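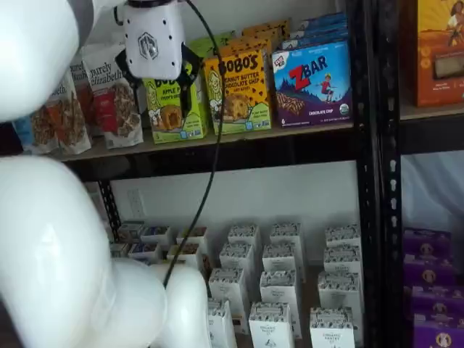

Can the Pralline gown be altered after it is delivered?
The hem, straps and side seams can all be altered, provided the tags have been removed and the customer has accepted the dress as final.

Pralline Floor-Length Formal Gown
Breleck Formalwear
Style 939

Price: $400
Colors: Midnight, Claret, Moss, Pale Gold
Sizes: 0 to 24, in even sizes

Product Information

The Pralline is a full-length gown intended for proms, winter formals, and evening ceremonies. It has a square neckline, a fitted waist, and a lightly gathered skirt with a concealed pocket in each side seam. The bodice is fully lined and supported by six flexible stays, which may be removed through a small opening in the lining. Most customers wear the gown without additional undergarments – the lining includes soft cups in every size.

The skirt measures 56 inches along the outer seam in sizes 0 through 14. It is cut long on purpose and should be hemmed to suit the wearer's shoes. Customers are asked to have their shoes on when the hem is measured. A seamstress will need two fittings in most cases, one to pin and one to check the finished length.

The pattern was drafted by Mafalda Barros, who also designed the Fallahi jacket sold separately under Style 940. The two pieces are dyed in the same lots during the spring season. A jacket ordered later in the year may differ slightly in shade, and Breleck does not accept returns for shade difference between separate orders.

Fabric and Care

Outer fabric: matte satin, 100% polyester
Lining: 100% polyester
Closure: center back zipper with hook and eye

Dry clean only. Do not iron the outer fabric directly. Creases from shipping may be released by hanging the gown in a steamy bathroom overnight or by using a handheld steamer on the lining side. Makeup marks at the neckline should be left alone and pointed out to the cleaner.

Sizing

The measurements below refer to the body and not to the garment. The chart was last revised on 6/13/22, and printed cards supplied before that revision should be discarded.

Size 4: bust 34, waist 26 1/2, hip 37
Size 8: bust 36, waist 28 1/2, hip 39
Size 12: bust 39, waist 31 1/2, hip 42
Size 16: bust 43, waist 35 1/2, hip 46

Customers between sizes should order the larger one. The waist can be taken in by up to two inches without disturbing the pockets. It can be let out by one inch.

Ordering for Prom Season

Orders placed before the end of March are shipped within seven business days. Orders placed after March are filled as stock allows, and claret usually sells out first in the smaller sizes. Rush shipping shortens the time in transit only – it does not move an order ahead of others in the warehouse.

Schools that wish to order for a court or a student fashion show may request a group form from Bríd Dolan in Customer Accounts. Group orders must be paid in full before they are shipped.

Returns

Unworn gowns may be returned within 14 days of delivery with the large satin tag still attached at the left underarm. Gowns that have been hemmed, steamed with scented water, or worn to an event cannot be accepted. Return shipping is paid by the customer unless the wrong item was sent.

Customer Rating

4.6 out of 5, based on 1,661 ratings

Related Items

Fallahi Cropped Jacket, Style 940
Prulloter Garment Bag, full length
Replacement Satin Straps, pair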